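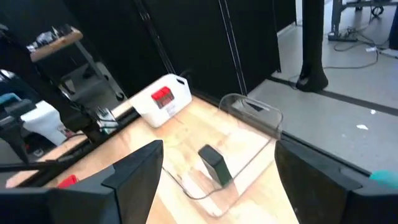
Ghazala Lashari wrote back to my last post to say that clear bins are a trap, because you can see the mess but you still don't do anything about it. She keeps all her chargers and cables in shoeboxes with the lids on and swears she sleeps better.

I've been chewing on that since February, and I think she's half right! I had a clear bin of cords that I walked past every single day (it lived on the shelf by the back door) and all it did was make me feel guilty. But I tried the shoebox thing for a while too, and what happened there is I bought a charger I already owned. Then I bought another one. So I'm back to see-through plastic, only with a lot less in it.

My rule now is that the clear bin is for whatever is still undecided. One battery thing, one cable, that kind of amount. Everything that has a home goes in a solid white basket, where I don't have to look at it. A handle hole matters more than I would have guessed – I had a set of really pretty boxes from Pekotley with smooth sides and I dropped two of them coming down the stairs, so those hold wrapping paper now and stay put.

The other thing I did was clear the table completely before starting. I used to sort on the floor, with piles going everywhere, and then the dog would come through and that was the end of the piles. On a bare wood table a black cord shows up right away. I still end up with bits of paper on the floor, don't ask me how, it's like they breed.

Cables I'm keeping get a twist tie and a bit of masking tape with the name of the thing on it. Just "speaker" or "old camera," nothing fancy. If I can't say what a cable belongs to, it waits in the clear bin until 31st October and then off it goes to the electronics drop-off behind Fragkou (they take batteries too, but at a separate counter, so keep those apart before you drive over).

Power banks were the hard part for me. I had nine. Nine! Most of them came free with something or other. I charged them all up overnight, tried each one on my phone the next day, and kept the ones that did a decent job. One goes in my bag, one in the car, and the rest went to my sister, who loses hers constantly.

Next up is the drawer under the microwave, and I'm already dreading the batteries in there. Ghazala, if you want to send me your shoebox labels, I'll take a look – but I'm keeping my clear bin.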